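Test Tubes, Color and a White Table
Gallery notes by Ayuba Fiadzo
29 Nov 2025

I've been wanting to put up a glassware page for ages, and the white table at Mustora finally gave me an excuse. I love a plain background — you put one bright thing on it and your eye goes straight there. My usual subjects are kitchen jars and old bottles, so test tubes felt like a treat!

The picks are mostly about color: a deep red cup, a dish of turquoise liquid, the warm wood of the rack. I kept the captions short this time (my sister told me the October gallery read like a novel, and she had a point). 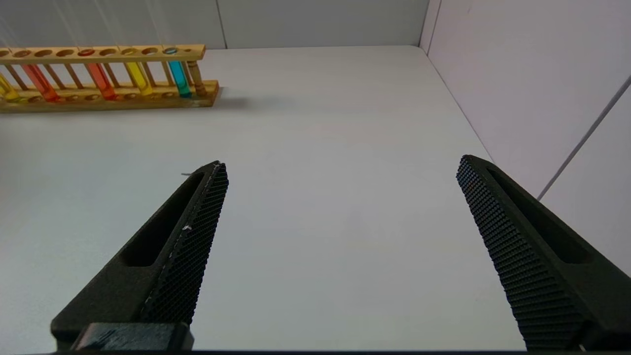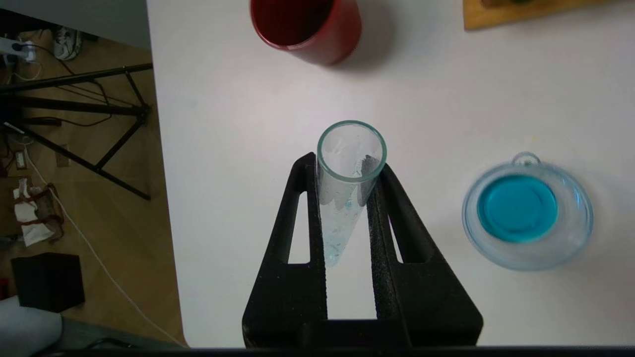
Clear tube, cloudy with droplets, and that turquoise dish off to the right. My favorite of the four.

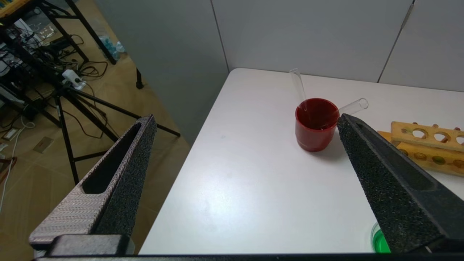
Two tubes leaning in the red cup, with part of the wooden rack over on the right.

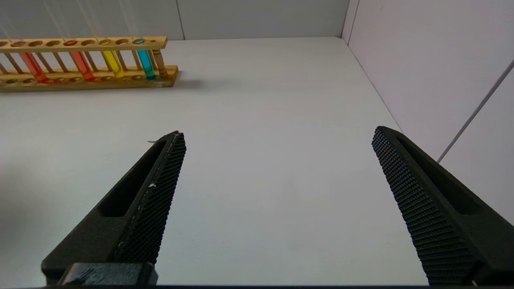

Four colored tubes standing in the rack, way over toward the far corner of the table.

Skolix Gallery Pages, Issue 201, p. 400

A few notes for those of you who like the fiddly stuff. Glass on white is tricky, and I go back and forth on how much shadow to leave in. Take it all out and a clear tube just about disappears. I left the shadows soft and gray, and I didn't touch the reds at all. The cup is so glossy that it holds its own, even at small sizes.

The droplets inside the tube in the second picture are what sold me on it. I know some people like their glass spotless, and for a catalog I'd probably agree, but I could look at those smears and streaks all day. They give the glass a surface. Same goes for the little loop handle on the dish, which I didn't notice until I had the picture up on the big screen at home.

I also have a soft spot for wooden racks. Next to all that white and glass the wood looks almost like butter, and in the third picture you get two different shades of it, a pale plank on top and a deeper orange-yellow one under it. I'd happily keep one on my desk for pens.

Prints come in two sizes again, on the matte Amoah paper this time — the shiny one I used before picked up every fingerprint. There are 200 of the small set and I'm not planning a second run, so write soon if you want one. Tridetetti has the large ones in the front room, next to the postcards.

Next up is bottle stoppers. I have a whole drawer of them waiting!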